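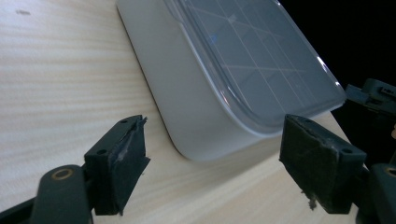

What the transparent lid did to our numbers

I promised in my last post that I would write about the lid problem, and then November was full of other things. So now I try to put it down before I forget the details.

For readers who are new: I work on a small project about learning to grasp from human demonstrations. We hold a gripper tool in the hand, with a camera on it, and do the task ourselves. The policy learns from what this camera sees and how the fingers move. Later the same kind of fingers and the same camera view are used on the arm, so the pictures should look similar in both cases. That is the idea, at least. My part is storage boxes: come close, line up the fingers with the box, close, lift a little, put it down again.

The first set of boxes had only opaque lids. Mingxuan Cao and I collected 2,000 demonstrations with them, mostly in the afternoons, and training on these was quite pleasant. The policy found the corner of the box, turned the fingers to the right angle and closed. I was happy for maybe one week.

Then we added the gray boxes with the clear lid. The side wall is plain and matte, with nothing printed on it, and the lid is glossy with a stepped rim. Through the lid you see the grid of the compartments. For a person this is an easy object. For our policy it was the worst object we had. In many trials it went down too far from the near corner, or it turned the fingers so that they were parallel to nothing I could name.

My first idea was the reflections. A bright line on the edge of the lid moves when the camera moves, and the real edge stays with the box. If the network uses bright lines to find the rim, it will follow the wrong one. I was so sure about this that I spent days on lamps. I moved the lamp, I covered the lamp with paper, I worked in the evening with the blinds closed. The results changed a little from day to day, but I could not find any order in it. Hongmei Shi looked at my table of results on a Wednesday and asked, very politely, if I had tested anything except lamps. I had not.

So we made a proper comparison. I will describe it in some detail, because when I read other blogs I often miss this part.

We recorded 700 new demonstrations with the clear lid. The box was placed straight, diagonal, and turned the other way, with a different start position of the hand each time. Then we trained three versions of the policy. The first one saw only the old data. The second one saw the old data and the new data mixed together. The third one saw the same mix, but during training we covered the inside of the lid with random textures, so that the grid was not a useful hint anymore. The rim and the side wall were left as they are. Zixuan Xiong wrote the masking step for this, and it is much cleaner than what I would have written.

For the test we used 49 box positions, the same for all three versions, marked with pencil on the table. A trial was good if both fingers closed on the walls and the box came up level. If the box slipped or tilted, I wrote it down as a failure also when it was nearly good. I was strict here, I think maybe too strict, but it was the same for everybody.

The version with only old data failed in most of the positions, as expected. The mixed version was better, but it still had the strange rotation when the box was diagonal. The third version was clearly the best of the three, and most of its gain was in exactly these diagonal positions. When we looked at the predicted finger angles, the reason became more clear to me. The dividers inside the box make long straight lines with strong contrast, and from a low camera they look more like an edge than the real edge does. The rounded corner of the box is soft and gray and gives very little. The network took the lines it could see well.

Reflections do play some role. When I sorted the failures of the third version, a part of them had a highlight on the side where the finger should go. But it is a smaller part than I believed, and I am a bit ashamed of my lamps.

There are some weak points that I should mention:

We have only one type of clear lid. Abimbola Okonkwo has already told me that a lid without dividers below it could behave in another way, and she is right, we did not test it.

The covering on the inner side of the fingers was already quite worn, with wrinkles and loose bits. A new pad has other friction. Some of my "slip" failures may belong to the pad and have nothing to do with the vision. I plan to repeat the 49 positions with fresh pads — same table, same marks.

The masks for the lid were made half by hand. For one box this is fine, but for twenty boxes I don't want to do it.

Muchen Shi suggested to skip the masks and predict the outline of the side wall as an extra training target. In this way the network must care about the wall, and we don't have to hide anything. I like this idea and started with it yesterday. The first training run stopped in the night with a full disk, so there is no result yet.

If somebody has worked with clear lids and a camera near the fingers, please write me in the comments. I am especially interested in how you handle the rotation, and if you changed the height of the camera. Ours is fixed for the moment, and changing it would mean recording everything again.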